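Home | Manuals | Planning | Contact
17 May 2021, by Zihan Mao

4.2 Planning your budget for a sorting table

1. Write the price of each arm and gripper on a separate line. For the Clivitlow table we put $2,000 for grippers and $1,282 for cables and mounts.
2. Choose the gripper by the rubbish, cups or foil for example.
3. Order bins early - delivery can take 90 days.

CAUTION: Do not pay the deposit before the floor space is measured. 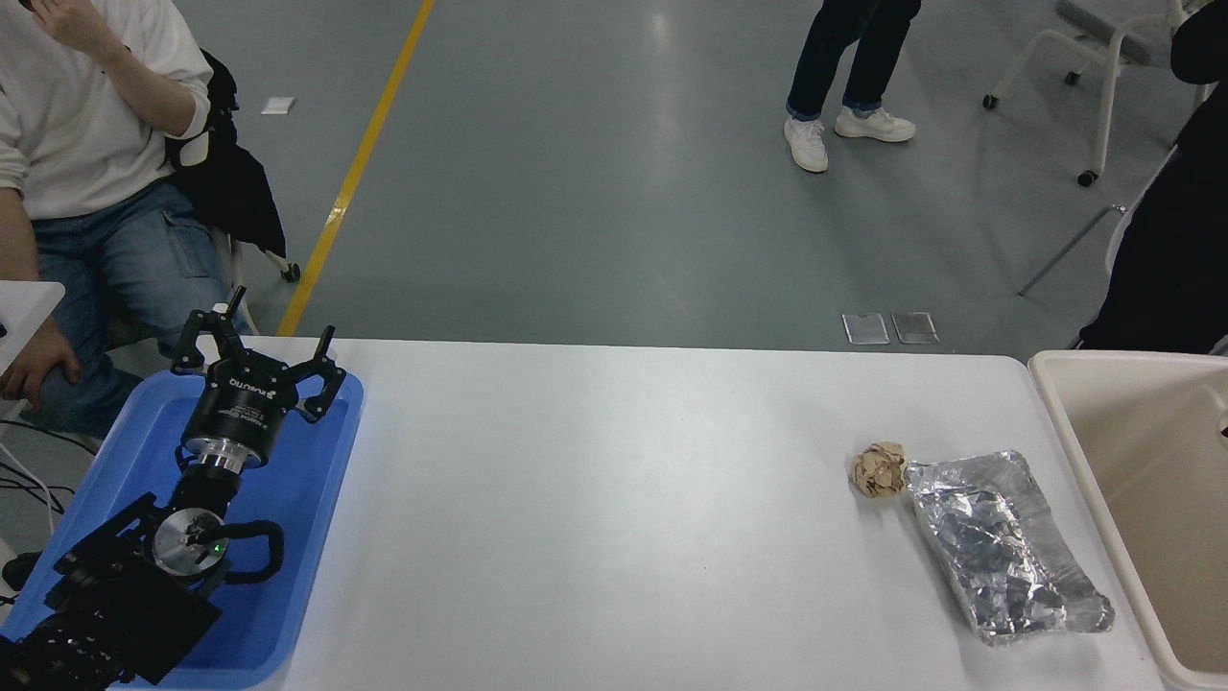
Two gripper types, one table
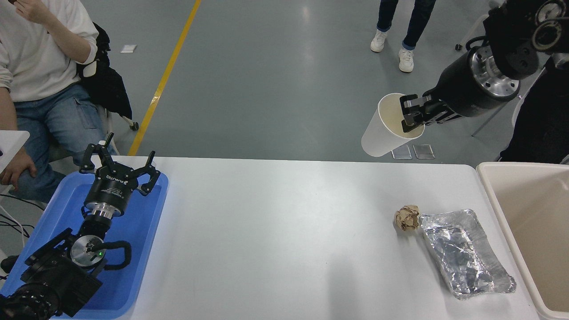 Zihan Mao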